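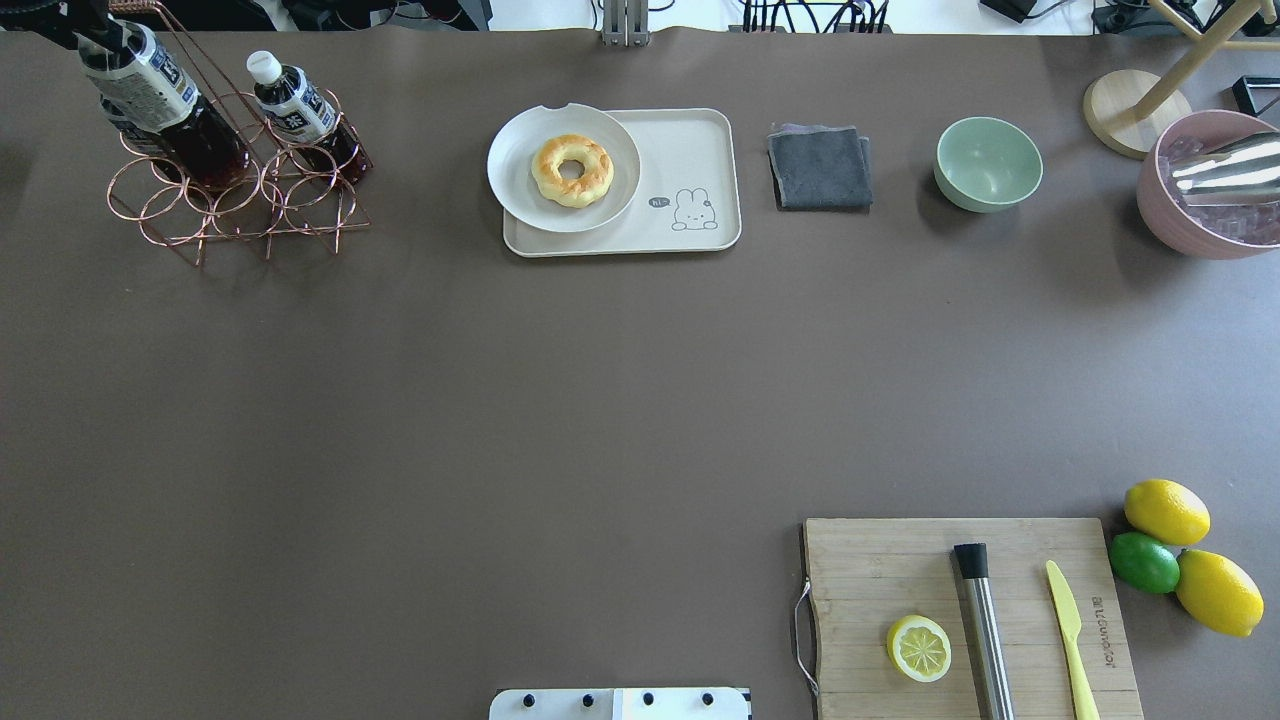
What gripper force should a tabletop arm use for picking single cubes out of a bowl?

Start at the lowest force that holds one cube through a full lift, then add a small margin. On our build that came to 18 N at the fingertips with silicone pads.

Drink station arm: cube picking and base stiffness
Posted 25 April 2024 by flendent_shop
Print this thread | E-mail this thread

flendent_shop
Build log for the shared bench. Single arm, bolted base, wrist camera plus one overhead view. The task list is the drink table: bottle out of the wire rack, donut plate, citrus on the cutting board, cubes out of the bowl. Controller is a Birkitz board running the Awasthi motion package. I logged 1,844 pick attempts in April, all objects combined. 1,479 were good. Most of the failures are cubes.

The failures split into two kinds. Either the fingers close on two cubes and drop one on the way up, or the depth estimate lands on the wrong face and the fingers stop high.

torque_ripple
What is the base bolted to? If the tabletop flexes under acceleration you will see the same high stops and blame the camera.

flendent_shop
Steel plate under the top, through-bolted. Dial indicator at the base shows no movement I can read during a normal pick.

mk2_gantry
Depth on clear objects is the problem. Structured light goes straight through them or bounces off an edge. Use the 2D image from the wrist, segment the cubes, and take height from contact. Descend slowly, watch motor current, stop on the rise. I would drop the depth channel for that bowl entirely.

torque_ripple
Disagree with dropping it. Depth on the rim of the bowl is usable. Fit a circle to the rim, get the bowl pose, and use that as a floor and a keep-out wall. Contact descent with no floor is how you crack a bowl.

mk2_gantry
Rim fit fails when half the rim is out of view, and at close range it will be.

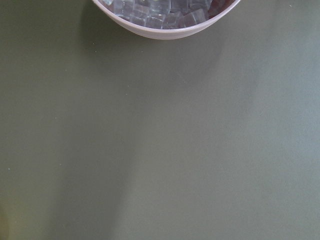
Settings after the change

flendent_shop
Tried both. Rim pose is taken once from the overhead view before the arm moves. The wrist camera only does 2D segmentation after that. Height comes from contact.

Descent speed: 24 mm/s to the approach height, then half of that
Current threshold: set per session, from a free-air move
Finger opening: one cube plus 4 mm
Retry: rotate the wrist 90 degrees, same cube, one time only

The wrist view gives me edges on most cubes in a packed bowl. Shared edges are still a weak point. Two cubes lying face to face get segmented as one, and the fingers then try to straddle both. I reject any mask wider than the finger opening and go to the next one.

torque_ripple
Does the threshold hold if the cable bundle drags? Mine picked up false contacts whenever the harness caught on the elbow.

flendent_shop
It did the same here until I added a second clip at the forearm. The free-air move now runs through the full wrist rotation so the drag is in the baseline.

candosham_user
Why not a suction cup? One flat face up and you are done. The Candosham kit has a small bellows cup that fits the same flange.

mk2_gantry
In a random pile you rarely get a flat face square to the tool. Also a tool change for one object out of the whole table.

candosham_user
A bellows cup takes up a fair amount of tilt. I would still test it before writing more segmentation code.

flendent_shop
I have a flange adapter on order. Will post numbers for both against the same bowl fill.

Related threads
Birkitz board: current sensing noise at low speed
Awasthi: setting a keep-out cylinder
Silicone finger pads, which hardness
Wire racks and bottle necks, approach angles
Base plate drilling template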